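Does Grind Size Change How Fast Coffee Cools?
Student project report, 4 January 2024

We started with an argument over breakfast and ended up with a real experiment, and we had so much fun doing it! The question was simple: if you brew the same beans coarse and fine, does one cup lose heat faster than the other?

Our guess was that finely ground coffee would stay hot longer, with all those tiny bits floating in it holding on to the heat. We used a Grakon hand grinder, a Lundico kettle and a Wavumex probe thermometer that logs by itself (a huge relief, as our first try with pen and paper was a mess). Over the whole project we saved 1,377 readings. We threw out the first batch, roughly 700 of them, after we found the probe had been touching the side of the cup.

The good readings surprised us. The two cooling curves sat almost on top of each other! What mattered far more was the cup itself, and whether we had warmed it up first. A cold mug pulls a lot of heat out of the coffee in the first minute or so, and you can see the curve drop like a slide.
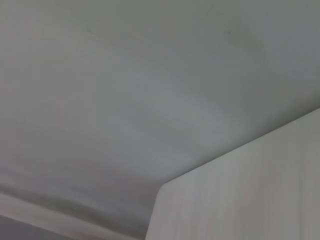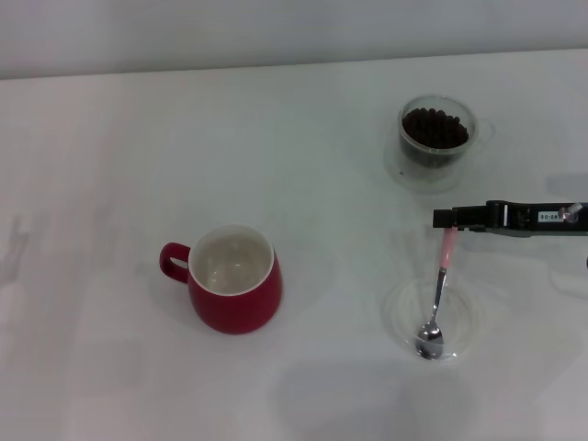 In March we want to run everything again with lids, and with tea as well. We would also like to try a much bigger pot, 1,000 milliliters, and see if the curve flattens out the way our physics book says it should. If the logger's memory holds up, we're aiming for 3,000 readings this time.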